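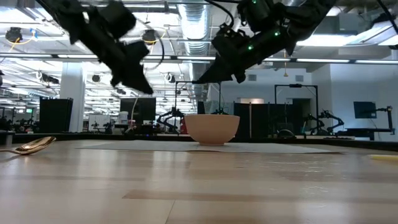
Cereal for dinner: are we counting it as a meal or not? My sister and I have been going back and forth on this since January and I need outside opinions. My position is that once it's in a real bowl, at a table, you've had dinner. I mean a proper bowl like that peach-cream one, with the little foot on it, sitting on a mat like it has somewhere to be. Her position is that if you didn't turn on a burner you had a snack, and you should stop telling Mom you're eating well. I work late shifts at the Lanside depot and get home when the last thing I want is a pan to wash. So, three nights out of seven, it's cereal. Sometimes with a banana (I feel like the banana should count for something!). What do you all do?

Posted by rakiya_n
28 Mar 2025
Reading time: 3 min
Print this thread | E-mail this thread

oatsandends wrote:
Counts. I raised two kids and there were whole weeks when my husband was traveling where dinner was cereal and scrambled eggs, and some nights we skipped the eggs. They're both taller than me now.

Only thing I'd say is look at the box. A lot of them are dessert. I switched to plain shredded wheat with walnuts and a spoonful of peanut butter stirred in, and I stopped waking up hungry at 2 a.m.

grumblecake wrote:
Your sister is right, sorry. Dinner has to have something savory in it. I don't care if it's cold, I don't care if it's a cheese sandwich over the sink, but sweet milk is breakfast. You can eat breakfast at night, sure. It's still breakfast.

rakiya_n wrote:
@grumblecake so pancakes for dinner aren't dinner?? There's a whole diner down the street from me that would like a word.

grumblecake wrote:
Pancakes come with bacon. Bacon is savory. I have thought about this more than I should have.

Romana Kollár wrote:
I grew up with sweet dinners all the time, noodles with poppy seeds and sugar, fruit dumplings, rice pudding in the big dish. My grandmother would have laughed at this whole conversation. There was soup first, though, always soup first. So maybe have a cup of broth and then your cereal and everyone is happy, including your sister.

The part I'd worry about is the "not wanting to wash a pan" thing. I was there a few years ago and it crept up on me, first it was cereal, then it was crackers, then I was having coffee and calling it done. Are you getting any lunch on those shifts?

rakiya_n wrote:
@Romana Kollár that's kind of you to ask. Lunch is fine, there's a taco truck and I am a loyal customer. And soup first is genius, I have a freezer full of Mom's pepper soup that I keep saving for no reason.

tbone_70 wrote:
Cereal math from a guy who's cheap: I logged what I spent on takeout last year and it came to $840, nearly all of it on nights I got home after nine. A box of the Fimthorpe bran flakes runs me under four bucks on sale. Call it whatever you want, I'm calling it a paid car insurance bill.

oatsandends wrote:
Fimthorpe bran flakes go soggy in the time it takes to sit down. Hard no.

tbone_70 wrote:
Then sit down faster. Or pour the milk at the table, that's what I do.

grumblecake wrote:
Milk poured at the table is the first sensible thing anybody's said in here.

mapleandrye wrote:
Middle ground from me. I say it counts if there's protein, so I do Greek yogurt in place of milk, granola on top, whatever fruit is going soft. I tracked it once and it was some 18 grams, more than the frozen dinners I used to buy. Plus there's still just the one bowl and a spoon to wash.

I do disagree with the "real bowl" rule, though. I eat mine out of the yogurt tub half the time and I refuse to feel bad about it.

rakiya_n wrote:
@mapleandrye I was with you right up to the tub! The bowl is the whole point, it's what makes me sit down and put the phone away for ten minutes. If I eat from the container I'm standing at the counter with the fridge open.

Anyway I read some of these out loud to my sister and she says she'll accept it if there's soup first. So pepper soup and then corn flakes tonight. I'll report back.

grumblecake wrote:
Pepper soup followed by corn flakes. Please do report back.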